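December 2018 - bench notebook, Peltine workshop

Wooden table, dark container with the blue-purple lid, standing on the small gray plate. 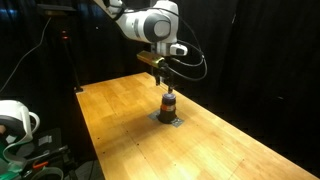

## Purpose

Settle where the containers live and what goes under them. The butcher-block top on this table is the best surface in the room and it is also the one that marks most easily. Two rings already in the finish near the wall end, both from finishing oil. The plate is meant to stop a third.

## Table top

- Narrow strips, staggered joints. Seams checked by fingernail along the whole length. One is slightly proud, the rest flush.
- Old finish was the Harkonis wax. It came off with mineral spirits and a gray pad, with the grain, light pressure.
- Two coats of Lazaridis hardwood oil since then. Wiped on, left, wiped off. The second coat took longer to go off than the first, probably the cold in the room overnight.
- Color has come up more orange than the sample offcut. Acceptable. The paler strips still read as pale, so it isn't buildup.
- The rings are lighter but still there. Not sanding for them. Sanding one spot leaves a dish, and the whole top would have to follow.

## Plate

Placed by eye, not squared to the table. Tried it lined up with the edge first and it made no difference to anything, so it can sit how it lands. What matters is that the container's base is fully on it.

Underside needs something soft before it is left there for good. Bare plate on fresh oil will scratch if it is dragged. Options in the drawer:

1. Thin cork, cut to size. Soaks up oil, would need replacing.
2. Felt dots. Leaves a gap where grit collects.
3. Drekuldale rubber sheet. Might react with the finish. Put an offcut on the underside of the table with a weight on it for 7 days before deciding.

Leaning toward cork.

## Containers

- Upright only. Laid on their side they roll, and the top is not quite level (9 mm drop over the length, measured with the long level and shims).
- Wipe the base before it goes back on the plate. The plate catches a drip, but a wet base picked up and put down elsewhere defeats it.
- Label band facing the stool, so the contents can be read without lifting.
- Lid goes on dry. Wipe the rim first. Oil in the thread was what caused the stuck lid last month.
- One container per plate. The others stay on the shelf until needed.

## Drip test

On the offcut, same oil, same number of coats. 2 ml of finishing oil left for 50 minutes, then wiped. Faint edge visible at a low angle, gone after a rub with a dry cloth. Left overnight on a second spot: visible from standing height, did not rub out. So a spill caught the same session is fine and one found the next morning is not.

## Open

- Level the table or leave it. Shimming the two low legs is quick but the floor is the real problem.
- Cut cork once the rubber result is in.
- Third coat of oil in January, after the top has had some use. Clear everything off first, plate included.
- Order more gray pads. Last one is clogged with wax.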